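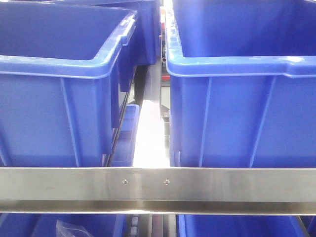

Prasetyo Yusof wrote in to ask whether he could skip the overnight soak if he was only making a small batch, and my answer is in step 4, but the short version is no, please don't, I've tried it and the sheets come out full of little hard flecks that catch the pen.

Section 3: Preparing the pulp

Right, so by now you've got your mould and deckle screwed together and checked for square (if you haven't, go back to Section 2, it only takes an evening). This section covers everything from a heap of old envelopes to a vat of pulp you can pull sheets from. It's the messy bit and I love it. Allow yourself an afternoon, a night of doing nothing at all, and then a good long morning.

What you'll need

Waste paper, sorted (see step 1)
Two large plastic bins, one for soaking and one for the vat
A kitchen blender you don't cook with any more
A fine sieve or a square of net curtain
A jug, a wooden spoon, old towels
Rubber gloves if your skin is anything like mine

Your vat has to be wider than your deckle by a good hand's width on every side. I started out with a washing-up bowl and spent a whole weekend knocking my knuckles on it. Get a proper big bin with a rolled rim, it's much kinder on the forearms when you're leaning over it for the fortieth time.

Sorting and tearing

1. Sort your paper into piles. Good stuff: office paper, envelopes with the windows torn out, plain paper bags, old drawing paper, the backs of calendars. Bad stuff: glossy magazines, till receipts, anything with a plastic coating. Newspaper is allowed but it goes grey and a bit sad, and it yellows on the windowsill by the end of summer.

2. Take out staples, tape and sticky labels. All of them! I once missed a single staple and it took a chip out of a blender blade, and I didn't find the chip until it was dry in the middle of a birthday card.

3. Tear the paper into pieces the size of a large stamp. Tearing is better than cutting, as the ragged edges take up water faster. Put the radio on. I do mine in front of the telly on a Thursday with the bin between my feet.

Note: if you've bought the dry cotton pulp from Dehghan, you can skip steps 1 to 3, but you still need to soak it. Their bags come packed very tight, so pull the lumps apart with your fingers first.

Soaking

4. Put the torn paper into the soaking bin and cover it with warm water from the tap, a few inches over the top. Push it all down with your hands until it stops floating back up. Leave it overnight. I know, Prasetyo, I know. But the water needs time to get right into the middle of the fibres, and a small batch takes just as long as a big one.

5. In the morning, squeeze a bit between your fingers. It should mush. If it still feels like paper, drain it, add fresh warm water and give it another few hours. Thick card can want two nights.

Caution: don't leave wet paper standing for more than three days, especially in warm weather. It goes sour, and the smell gets into your sheets and stays there. I had a batch in August that I had to carry down to the compost heap with a peg on my nose.

Caution: a full bin is far heavier than it looks. Fill it where you mean to use it. If you've got to move it, bale half of it out with the jug first.

Blending

6. Fill the blender two thirds full with clean water and add a small handful of soaked paper. A small one, mind. If the motor sounds as if it's working hard, you've put in too much, so stop, scoop some out and top up with water.

7. Blend in short bursts. I do 11 seconds, stop, have a look, and then go again. Two or three goes will do it. You want it like thin porridge with no bits of printing left to read. If you rather like having the odd letter show up in the finished sheet (I do, on wrapping paper), stop a bit sooner.

8. Tip each load into the vat and carry on until you've used up your soaked paper. My old blender gets hot, so I let it have a rest every so often and have a cup of tea while it does.

Caution: keep the blender on a separate table, well away from the water, and dry your hands before you touch the switch. Unplug it before you put anything near the blades. I'm not usually a fusser but I am about this one.

Filling the vat

9. Top the vat up with cold water until it's deep enough to get your mould in upright and turn it flat without scraping the bottom.

10. Stir with your whole arm, slowly, right down into the corners, which is where the pulp likes to settle and sulk. Pull a test sheet. If it's so thin you can see the mesh through it, add another load of pulp. If it's thick like a beer mat, add water. There isn't a perfect recipe, you get the feel of it after a few goes.

11. If you want to write on the paper with ink, stir in your size now. I use the Marngate liquid size and follow the amount on the bottle. Without it the ink spreads out like it does on kitchen roll, though for painting big loose washes that can be lovely.

Note: a full vat did me 54 postcard-sized sheets last October, with top-ups as I went. You'll need to add more pulp after every few sheets, otherwise they get thinner and thinner and you don't notice until you're peeling them off the cloth.

Clearing up

Never pour leftover pulp down the sink. It sets in the bend of the pipe. Strain it through the net curtain, squeeze it into balls and let them dry on a rack. They keep for years in a paper bag, and you just soak them again when you want them. The strained water can go on the garden, unless you've used dye.

Rinse both bins straight away, and do under the rims as well. Dried pulp is a pig to scrape off.

Section 4 is pulling and couching your first sheets. Get your felts damp before you turn over.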